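Looking After a Home Library: Tips for Shelves, Paperbacks and Secondhand Finds

Posted 27/12/2020 in Household Tips

If you got books for the holidays, you are probably short of shelf space by now. These are the things we do at home with a collection of about 2,000 books, most of them paperbacks and most of them bought used.

Shelving

Keep bookcases off outside walls if you have the choice. An outside wall gets cold in winter, damp settles behind the books, and you find the mildew in spring. If an outside wall is all you have, leave a two-inch gap behind the case and pull the books forward so they line up with the front edge of the shelf.

Shelve books upright and snug. You should be able to slide one out without its neighbors coming along. Books that lean will take on the lean for good. Very large books, such as atlases and art books, are better lying flat, no more than three to a pile.

To take a book down, push the two on either side back a little and hold the middle one by its sides. Pulling at the top of the spine is how most hardcovers get torn.

Long shelves sag. Ours bowed badly at 36 inches and we added a support in the middle of each one. Put the heaviest hardcovers at the ends and the light paperbacks in the center.

Dusting

Dust twice a year. We do it in September, before the heat comes on, and again in spring. Hold the book shut and brush the top edge away from the spine with a soft, dry paintbrush. A two-inch brush is fine. Don't use furniture spray anywhere near books. Wipe the shelf with a barely damp cloth and let it dry all the way before anything goes back.

Vacuuming works too — use the brush attachment, low suction, and keep it away from loose dust jackets.

Musty smells

Put the book in a large plastic tub with an open bowl of baking soda next to it. Close the lid and leave it for 12 days. Stand the book up with the pages fanned out a little. Check it halfway through. If there is still fuzzy growth on the paper, throw the book out or keep it sealed up away from the rest. One bad book on a shelf can spoil the row.

Clay cat litter, unscented, does the same job as baking soda and costs less if you have a lot of books to get through.

Price stickers

Warm the sticker with a hair dryer on low for half a minute, then lift one corner with a fingernail and peel slowly. Any glue left on a glossy cover can be rolled off with your fingertip. On an uncoated cover, leave the glue alone or dab it with a plain white eraser. Test the back cover first.

Loose pages

For a single loose page, run a thin line of white PVA glue along the inner edge, set the page in place and close the book with a strip of wax paper on each side of it. Put a weight on top overnight. Never use clear tape. It yellows and takes the print with it when it lifts.

Work on a flat, hard surface with the light coming from one side, so you can see where the glue has gone.
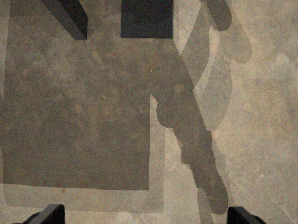 Light and shadow on a mottled floor.

Storing boxes of books

Use small boxes. A box that holds 300 paperbacks is one you will never lift again. Liquor store boxes are the right size and free. Pack books flat or spine down, and fill gaps with plain paper. Newspaper ink rubs off on page edges.

Keep boxes up off a concrete floor, even a dry one — a couple of boards underneath will do. Attics are worse than basements in summer because the heat dries out the glue in the spines.

Write the contents on the side of the box. The top will be under another box.

Lending

Keep a notebook by the shelf with the title, the borrower and the month. A pencil on a string helps. Cross the line out when the book comes back.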